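Print | E-mail this ticket

Urkura Stories help desk
Ticket: founder profile, jet owner piece, wrong page live
Opened by: Kenna Matheson
Thu 19 December

Guzmán profile (the laundromat guy, came over with 200 dollars, now owns 12 stores) is showing the OLD draft. Still says he finished high school. He didn't, left at sixteen to work. His daughter already called, not happy.

Tried so far:
- republished 2 times, no change
- cleared cache, no change
- Donnie sees new version on his phone, old one on desktop

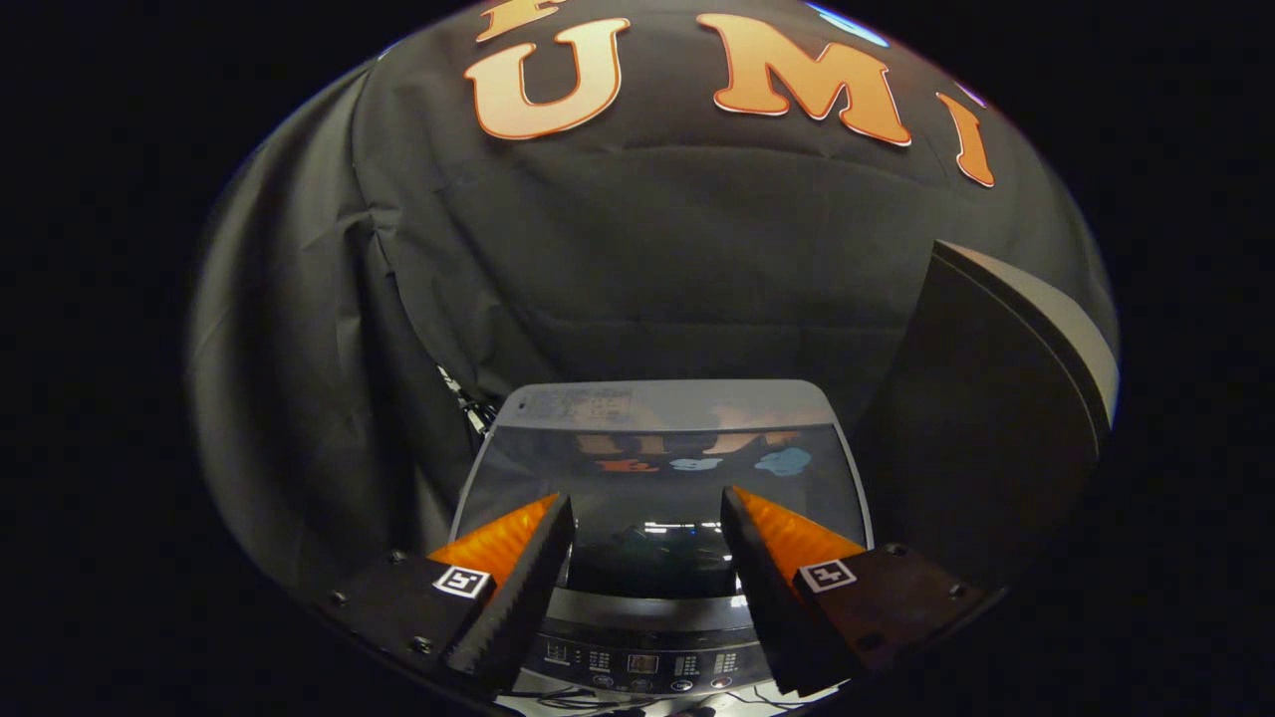
Update, Ekaette Ugwu

Found it. There are 4 copies of the story in Pengate, all same title. Home page link points at the first one. Repointed it, old text gone on desktop for me. Kenna pls check yours.

Kenna: good here. But pull quote still has "bought his first washer new." It was secondhand, he says so on the tape.

Ekaette: quote box is seperate, you have to edit it by hand. Fixed.

Still open: newsletter goes out in February with the old intro. Rory has the file, need him to swap it. Dont close til he does.

3 comments | 2 shares

Related tickets
Author bio missing on Nukska series
Podcast player wont load
Duplicate headlines in archive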